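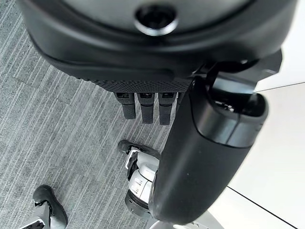

El taller Bumeck lleva 40 años en la misma calle de Prumelport y Theerawat Yimyam, su dueño, todavía recibe a los clientes en la puerta. Me ofrece una silla y empieza a hablar de frenos, su especialidad, antes de que yo saque el cuaderno. Para explicarme cómo trabaja la pinza sobre el disco, busca una comparación y la encuentra pronto: «Piense en tres dedos negros, cortos, muy juntos, con la punta de goma redondeada. La goma agarra porque es blanda y porque apoya bien. Con una pastilla pasa algo parecido, si apoya mal no frena, solo hace ruido».

El ruido es el motivo de casi todas las visitas. Según Yimyam, la gente aguanta meses con un chillido y viene cuando ya no puede oír la radio. «Yo no me enfado con ellos», dice. «Pero una pastilla cuesta poco y un disco cuesta bastante más. Prefiero cobrar lo primero».

Le pregunto por los precios, que en Bumeck están escritos en una hoja junto a la caja. La revisión de frenos vale 58 euros y se descuenta si el cliente decide reparar. «Mi padre no cobraba la revisión, y había personas que venían cada semana para conversar», recuerda.
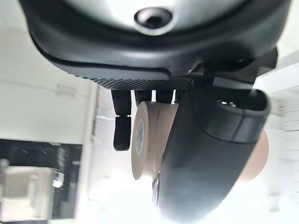

En noviembre empieza la temporada fuerte. Con las primeras lluvias llegan los coches que han pasado el verano parados, con óxido en los discos y el líquido viejo. El líquido, insiste, es lo más olvidado: absorbe humedad con el tiempo y el pedal se vuelve blando. Él mide siempre antes de cambiarlo y enseña el resultado al propietario.

El año pasado atendieron cerca de 628 coches, entre ellos las furgonetas de reparto de Phuthong, que entran a las siete de la mañana y deben salir antes de comer. Para esto tiene 4 mecánicos. A dos de ellos los formó él mismo, desde cero.

«Lo difícil no se aprende en la escuela», comenta. «Es saber decir al cliente que todavía no hace falta cambiar nada».

Antes de irme le cuento que mi coche vibra un poco cuando freno en bajada. Me pide las llaves y sale a probarlo.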